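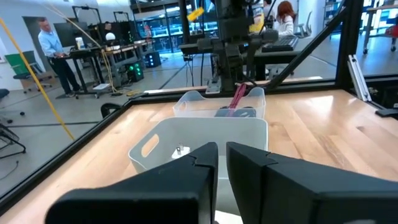

4.2 Does sorting save time?

Figure 2. Open-topped storage of the general type discussed in this section: a white plastic bin with an oval handle cutout and, behind it, a translucent one, each holding small items.

The claim that sorted households lose fewer things is repeated so often in the advice literature that it is rarely sourced. Where a source is given, it tends to be Poon's survey of tenants in Vestthorpe, which asked 1000 people how long they had spent looking for mislaid objects in the past month. Those who said they used bins or boxes reported less searching. We have no quarrel with the arithmetic. What the survey measured, though, was memory of searching, and a person who has just bought a set of bins has some interest in remembering that they helped.

Our own diary data are small and do not settle the matter. Of the 17 households that began the February round, 16 returned usable diaries. Search times fell in the first fortnight after sorting and then drifted back up, in several cases to where they had started. Liao and Chien read the early drop as a real benefit that fades when the system is not kept up. A duller reading is possible: people who have handled everything they own in a single weekend will know where it is for a while, whatever they put it in.

The type of container has been given more credit than it has earned. Surno's guidance favours see-through plastic on the grounds that contents can be checked at a glance (cf. Figure 2, rear bin). That may hold for a bin with a couple of things in it. Our diaries mention clear bins and solid ones in much the same tone, and the complaints are the same too - the wanted item was underneath something, or someone else had moved it. Lau has suggested that labels matter more than the material. We could not test this, as only 2 households labelled anything.

There is also the question of what counts as a search. One diary recorded around an hour spent on a missing charger and another left out a whole evening given over to a passport, on the grounds that it was "in the drawer all along". Until entries of this kind are handled in a consistent way, we would treat any figure for minutes saved per week with caution, including those in Table 3.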